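Privix Broadband Customer Support
Fault record: intermittent loss of service, fibre to the premises, residential

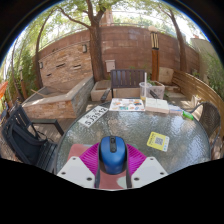 Status: Resolved, pending customer confirmation
Service type: Residential fibre, Home 2 plan, with digital voice
Service area: Pramness
Case owner: Jocelyn Aquino, Network Assurance
Customer contact: Tsz-kin Kwok
Opened: Saturday, February 23, 2019

Summary of the fault as reported

The customer advised that the internet service had been dropping in the evenings for more than 4 days. During each interruption the home telephone service was also unavailable. The customer had restarted the supplied gateway on several occasions, and service returned after each restart, although the customer was unsure whether the restart was responsible. No change had been made to the equipment or to the in-home cabling since the service was activated in September.

The customer works from home on certain evenings and asked that the fault be given priority.

Initial checks by the contact centre

Account in good standing. No outage or planned maintenance recorded for the service area.
Optical network terminal (ONT) reachable at time of call. Power, PON and LAN indicators reported by the customer as steady green.
Gateway firmware current.
Gateway event log retrieved with the customer's consent. The log recorded 62 WAN disconnections. Most fell between 6 p.m. and 11 p.m.

The contact centre performed a remote reset of the gateway and asked the customer to connect one computer directly to the gateway by Ethernet cable during the next interruption. The case was left open.

Update 1, customer reply

Mr. Kwok replied by email that the service had failed again at 7:40 p.m. A wired computer lost its connection at the same moment as the wireless devices. The PON indicator on the ONT was flashing for the duration. The customer did not restart any equipment on this occasion, and service returned unassisted after several minutes.

Update 2, Network Assurance

Case accepted from the contact centre. The wired test rules out the wireless network. A flashing PON indicator means that the ONT has lost registration with the optical line terminal, and the fault therefore lies on the Privix side of the gateway or in the fibre lead between the wall plate and the ONT.

Received optical power was polled at intervals over the following night. Readings were within tolerance in the afternoon and fell below the acceptable threshold in the evening, recovering before midnight. The other services on the same splitter were stable throughout. A fault on the feeder cable or at the splitter input is considered unlikely.

The customer was asked to complete the following without disconnecting the fibre lead:

Confirm that the green-tipped connector is fully seated at the ONT.
Confirm that the lead is not bent sharply, pinched by furniture or held under a cable tie.
Confirm that the ONT is not enclosed in a cupboard with other heat-producing equipment.
Note whether any door, drawer or blind near the wall plate is moved in the evening.

Customers are reminded that the fibre connector must not be removed, wiped or looked into. Cleaning requires proper tools and is carried out by a technician at no charge.

Update 3, customer reply

Mr. Kwok confirmed that the connector was seated and that the ONT was mounted on an open wall in the utility room. He advised that the lead passes behind a folding door, which is normally opened in the evening for access to the laundry. He had not previously connected this with the fault. He asked whether the lead could simply be taped higher on the wall in the meantime.

Update 4, Network Assurance

The customer was asked not to move or tape the lead, and to leave the folding door closed where practical. A site visit was booked for the next available morning appointment. The customer was advised that an adult must be present and that the technician would require access to both the utility room and the exterior termination box.

Update 5, technician's report

Attended site. Customer present.
Optical power at exterior termination box: within tolerance.
Optical power at ONT, folding door closed: marginal.
Optical power at ONT, folding door open: below threshold. ONT lost registration while under observation.
Lead found to be bent tightly around the door track bracket, with visible damage to the outer jacket.
Lead replaced with a bend-insensitive type and rerouted above the door frame in surface raceway. Wall plate connector inspected, cleaned and retested.
Optical power at ONT after repair: within tolerance with the door in either position.
Voice service tested, inbound and outbound. Satisfactory.
The exterior box lid was missing one screw, which was replaced.

Update 6, Network Assurance

Optical power was monitored overnight following the repair. No loss of registration was recorded, and evening readings matched those taken in the afternoon. The uptime counter on the gateway will be reviewed again before the case is closed.

A service credit has been applied under the residential service commitment for the period between the first report and the repair. It will appear on the customer's next statement. No call-out charge applies, as the original lead was installed by a Privix contractor.

Reference notes for staff

Where a customer reports interruptions at a consistent time of day, poll optical power across that period before booking a visit. Daytime readings alone would have shown no fault in this case.
Do not advise a factory reset where the PON indicator is flashing. The gateway settings are unrelated to the optical signal, and the customer will lose any personal configuration.
Damaged indoor leads are to be logged under category Internal Fibre, Physical. They should not be logged as Customer Equipment.
The related knowledge base article is 1,082, Intermittent Optical Loss at the ONT.

Customer confirmation requested by email. If no reply is received within ten business days the case will close automatically. It may be reopened by replying to any message in this thread.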